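Weiß ist nicht gleich Weiß

Wer eine Arbeitsfläche sucht, landet früher oder später bei den hellen, matten Tönen. Was sie im Alltag taugen und wie man sie pflegt.

Im Möbelhaus sehen helle Flächen alle gleich aus. Die Muster hängen nebeneinander an der Wand, das Licht kommt von oben, und nach einer Viertelstunde kann man Kreide, Perle und Nebel nicht mehr auseinanderhalten. Zu Hause ist das anders. Neben einem gelblichen Holzboden wirkt ein neutrales Grau plötzlich bläulich, neben einer kühlen Wandfarbe kippt es ins Beige.

Hersteller wie Faka und Itum führen inzwischen mehrere matte Hellgrautöne. Die Namen helfen bei der Auswahl wenig. Sinnvoller ist es, ein Musterstück mitzunehmen und es mindestens einen Tag lang dort liegen zu lassen, wo später die Platte hinkommt. Morgens um acht, mittags und am Abend unter der Lampe sollte man einmal hinschauen. Viele Händler geben Muster gegen Pfand heraus, bei Hakala kostet das Stück 6 Euro, die beim Kauf verrechnet werden.

Matt oder glänzend

Glänzende Flächen werfen das Licht zurück und lassen kleine Räume heller erscheinen. Sie zeigen aber auch jeden Fingerabdruck und jeden Wischstreifen. Matte Flächen sind ruhiger. Man kann an ihnen lesen, schneiden und schreiben, ohne dass die Deckenlampe blendet. Dafür halten sich Fettspuren länger, wenn man nur trocken darüberwischt.

Das gilt für den Küchentisch genauso wie für den Schreibtisch oder die Ablage im Flur. In Mirnmont, wo die Redaktion drei Wohnungen mit hellen Platten besucht hat, waren die Bewohner mit matt durchweg zufrieden. In einer der Wohnungen war die Platte allerdings neben dem Herd leicht vergilbt. Dort wurden über Jahre heiße Topfdeckel abgelegt.

Der Preis hängt vor allem vom Material ab. Eine beschichtete Platte für eine kleine Küchenzeile bekommt man im Fachhandel schon deutlich unter der Summe, die für Mineralwerkstoff fällig wird. Für eine der besuchten Küchen lag das Angebot in Mineralwerkstoff bei 1090 Euro, mit Zuschnitt, aber ohne Montage. Wer den Ausschnitt für die Spüle nachträglich ändern lässt, zahlt extra und wartet noch einmal. Mit Spüle, Montage und Abtransport der alten Platte stand am Ende eine Rechnung über 2000 Euro.

Pflege im Alltag

Für die tägliche Reinigung genügen warmes Wasser, ein Tropfen Spülmittel und ein weiches Tuch. Danach mit klarem Wasser nachwischen und trockenreiben. Der letzte Schritt wird gern ausgelassen, und dann bleiben beim Trocknen Ränder stehen. Auf hellem Grau sieht man sie vor allem schräg gegen das Fenster.

Kaffee, Rotwein und Kurkuma sollten nicht über Nacht stehen bleiben. Ein Brei aus Natron und Wasser hilft bei frischen Flecken, er darf 15 Minuten einwirken. Nicht scheuern. Scheuermilch und die raue Seite des Schwamms polieren eine matte Fläche stellenweise blank, und diese Stellen gehen nicht wieder weg. Auch Schmutzradierer gehören in diese Gruppe, obwohl sie weich wirken.

Vorsicht ist außerdem bei Möbelpolitur geboten. Sie legt einen Film auf die Platte, der Staub bindet und nach einigen Wochen fleckig aussieht. Mit etwas verdünntem Essigreiniger lässt er sich auf vielen beschichteten Flächen lösen, auf Naturstein darf man ihn auf keinen Fall verwenden.
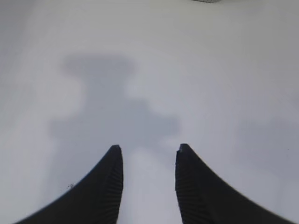 Warum wirkt eine einfarbig graue Platte an manchen Stellen wärmer als an anderen?

Meistens liegt es am Licht. Fällt von einer Seite Tageslicht ein und von der anderen das Licht einer warmweißen Lampe, nimmt eine matte Fläche beide Farben an und zeigt einen weichen Verlauf. Zur Kontrolle schaltet man die Lampe aus und schaut bei Tageslicht noch einmal hin. Bleibt der Unterschied bestehen, kommen ein Pflegefilm oder eine Vergilbung infrage.

Wer ohnehin neu plant, sollte die Leuchtmittel vor der Platte aussuchen. Eine neutralweiße Lampe lässt helles Grau sachlicher wirken, eine warmweiße rückt es in Richtung Beige. Beides zu mischen ist möglich, macht die Farbauswahl aber schwieriger. Das Muster gehört dann unter genau die Lampe, die später dort hängt.

Kommentare (4)

kuechenbank_ost
Das mit dem Muster kann ich bestätigen. Wir haben im Laden entschieden und jetzt ist die Platte zu Hause eher lila als grau. Man gewöhnt sich dran.

Rike77
Schmutzradierer!! Hätte ich das mal vorher gelesen. Neben der Spüle glänzt es jetzt handtellergroß.

tischundstuhl
Geht Natron auch auf geöltem Holz? Steht leider nicht im Text.

Rike77
@tischundstuhl Würde ich lassen, bei Eiche gibt das dunkle Flecken. Lieber Holzseife nehmen und an einer verdeckten Stelle probieren.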